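### 5.2 False grasp confirmations in the two-arm sorting task

The most common fault in the sorting trials was a grasp that the controller reported as good when the gripper held nothing, or held only the edge of a wrapper. We call this a false confirmation. The arms then carried on with the rest of the motion, opened over the target, and logged a completed move. The item was still where it had started, or it had dropped along the way.

We ran 900 pick attempts on wrapped snack bars at the Ersoy site. Of these, 771 ended with the item at its target and a correct log entry. False confirmations made up the largest group among the rest. Missed approaches, double picks, and planner timeouts covered the others, and they are treated in Section 5.3. The layout for the container version of the task is given in Figure 2.

**Figure 2.** Two-arm work surface, with clear containers, a tray mat, and wrapped bars both inside and outside the containers. 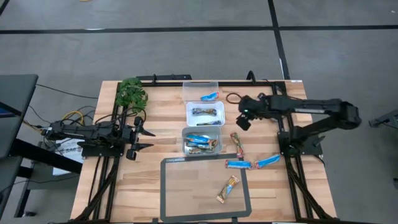

Grasp confirmation in the Zulodon control stack used two signals, finger gap and motor current. A grasp counted as good if the fingers stopped before they were fully closed and the current stayed above a set level for a short hold period. We had tuned both limits on rigid blocks, where they worked well. Wrapped food is a different case. The sealed end of a wrapper folds between the fingertips and can stop them early enough to pass the gap test. The current test passes too, as the motors are still pushing against the folded film.

Replaying the logs showed that most false confirmations began with a grasp near one end of the item. The pose estimator placed its target at the center of the visible wrapper area. When two items of the same color overlapped, it often treated them as one long item, and the center of that shape could fall on a seam. Pascal Guérin labeled the replays by hand and found that overlap mattered more than wrapper color or distance from the arm base. The second version of the task used the Brarnley workspace settings, with the items on the textured surface and a bin behind them.
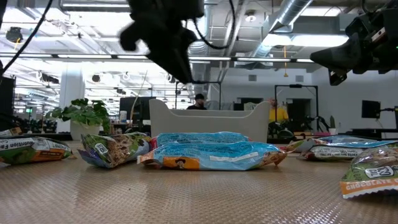
A false confirmation is mostly a nuisance when one arm works alone. With two arms it became a safety matter. The planner kept a shared map of which areas each arm had reserved, and it released a reservation as soon as the grasp was confirmed and the arm had lifted. It also removed the picked item from the map. If the item was still on the table, the second arm could be sent through that space at full speed with no knowledge that anything was there.

This led to 2 contacts between the arms during the trials. In both, one arm had gone back to retry a pick after a late correction from the overhead check, and the other had already been given the same area. The force limit tripped and both arms halted. Delyth Gape was at the stop button on each occasion and pressed it after the automatic halt. She reported no injury and no visible damage. One wrist had to be recalibrated before work could go on.

The incident report, dated Apr 26, 2022, listed three changes. First, the reservation is now held until a camera check finds the item gone from its starting place. Second, a retry needs a new reservation and can't reuse the old one. Third, the Mistelberg speed limit, which had applied only when a person was near the table, now applies to any retry. We put the changes in place in May and repeated 40 of the failed attempts with the items laid out as closely as we could manage. No contact between the arms occurred in the repeats. False confirmations still did, and in every case the camera check caught them before the area was released.
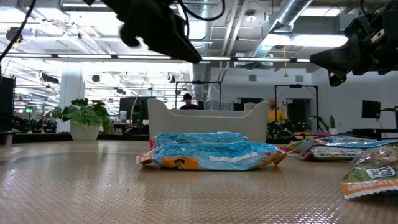
Why not raise the current limit until an empty or partial grasp fails the test?

We tried that before making the other changes. The higher limit rejected many sound grasps on soft wrappers and pushed the fingers hard enough to crush the food inside. It also did little for folded film, which can hold against a strong squeeze. We went back to the original limit and left the decision to the camera check.

The check adds a delay to every pick, and we haven't yet measured what it costs over a long shift. It also depends on a clear view of the starting place. When an arm blocks that view, the reservation stays in force until the arm moves away, and the second arm waits.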